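3.2 The hand-held kit and the bench task

The product under review is the Zulto hand-held gripper kit, sold by Indmont as a pair of grippers with cables, spare finger pads, a recording program and a year of support. We bought the standard version and used it as supplied. The maker did not see this section before it was submitted and had no part in choosing the tasks.

Earlier reviews of kits of this type have mostly looked at the recorded data and at how well a trained policy does afterwards. Our interest is in the step before that. A buyer wants to know how long it takes a new operator to produce recordings that can be kept, which parts of the kit get in the way, and what has to be replaced in the first months. Section 4 deals with the second product, Citow, on the same bench and with the same operators.

The main task uses an upright metal stand and light, slim kitchen tools. We chose it for two reasons. The stand has a narrow pole, which calls for a careful approach from the side, and the tools are thin enough to show up any fault in the way the two pads close. The operator works with one gripper in each hand. A recording begins with both grippers held clear of the stand and ends when the operator says "done" aloud and presses the stop key.

Tudor Dinu ran the sessions and Lucian Iordache checked the recordings. Lucian did not know which operator had made which recording when he marked it as kept or rejected. A recording was rejected if the tool was dropped off the table, if either gripper lost tracking for longer than a second, or if the stand was knocked over. Figure 3 shows the task and the bench.
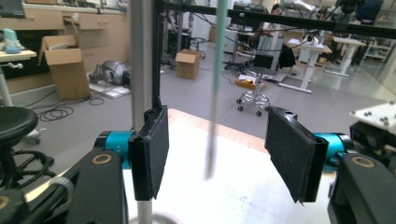
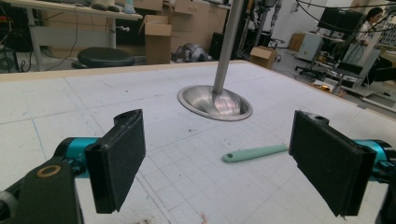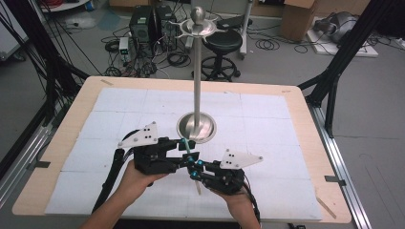
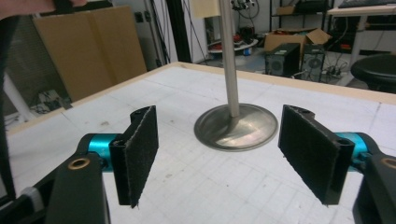 Figure 3. The stand task with the Zulto kit. The third picture shows both grippers and the marker plates on top of them; the other three are views from a gripper.

The finger pads were the part of the kit that operators raised most often, and they are the part we would look at first before buying. The supplied pads are flat and have a soft facing, and they are wide compared with the things we asked people to pick up. This helps with a thin tool, because the operator does not need to line up the fingers exactly. It helps less with the pole, where a wide pad hides the point of contact from the person holding the gripper. The facing also wears. In the fourth picture of Figure 3 the edges of the pads are frayed, with small grey fibres showing along the bottom corner of the left one. Wear of this kind did not lead to more rejected recordings in our sessions, but it changes how the finger looks to the gripper's own camera, and a buyer who plans to collect data over several months should keep the facings in similar condition throughout. Indmont sells replacement pads in pairs. Changing a pair took Tudor 11 minutes the first time and rather less after that.

We made 194 recordings of the stand task in all, of which 173 were kept. The rejected ones fell mostly in each operator's first half hour. Dropped tools were the most common cause, followed by lost tracking. The stand was knocked over in two recordings, both times when the operator was drawing a gripper back after letting go and caught the pole with the outside of a finger. We had expected this to happen on the way in.

Lost tracking deserves a fuller account, as the sales material says little about it. The marker plates are mounted on top of the grippers, and the overhead view needs a clear sight of them. If an operator turns the wrist far enough to bring a tool in from underneath, the plate on that side tips away and the position is lost until the wrist comes back. Most people learned to avoid the movement without being told. One operator, who was used to working with her elbows raised, did not, and her share of rejected recordings stayed high until we lowered the bench. The manual gives one table height for all users. We think this is a mistake and have told the maker so.

The cables were a smaller nuisance. Each gripper has its own, and when the operator crosses one hand over the other the two can catch. Most operators took to laying them out to either side before starting. The Văduva adaptor, sold separately, moves the plug to the back of the housing and may be worth having for tasks that need crossed hands. We tried it for one afternoon only and do not report figures for it.

Setting up on the first day took 34 minutes from opening the box to the first test recording. Most of that time went on the recording program, which asks for the same calibration for the left and right grippers and does not let the user save one before starting the other. An update released in March is said to correct this. We have not tested it, and all results in this section come from the version supplied with the kit.

Operators were also asked how tired their hands were at the end of a session. The answers were much the same across the group: the grip itself was comfortable, and the strain was felt in the forearm after long periods of holding the fingers partly closed. We now stop for a break after every fourth block of recordings, and the same rule was used for the Citow sessions described in Section 4.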